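2021-08-27
Drekport store, loose-fill moisture check, bins 1 to 11

Took over the sampling round from Minoru Ueda. Same oven method as before: 131 °C, covered dishes, weighed before and after. Barley in all bins except 4, which still holds the Muvberg oats and is to be reported separately.

Bin 7 came out higher than its neighbours on both dishes. Repeated it with a fresh draw from the same depth and got the same figure to the first decimal, so I am treating it as real. The temperature cable in 7 has read low on the bottom sensor since December, and I would not use it to argue either way. Siham Haddadin has the spare cable.

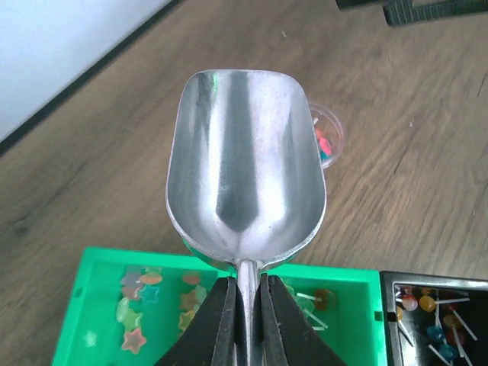 How deep should the draw be when a bin is only part full? Half the depth of grain, measured from the surface at the centre, with a second draw at the wall if the surface has coned.

Balance drifted slightly during the afternoon - re-zeroed between bins 8 and 9, check weight fine after that. Results for 1 to 8 stand.

Total on the sheet is 1,132 tonnes, which still includes the load Shinji Okabe moved out. Sheet needs correcting before it goes to Flametti.

To do: fan on 7 for 40 hours, then resample. Ask Isamu Furukawa for the old wall readings.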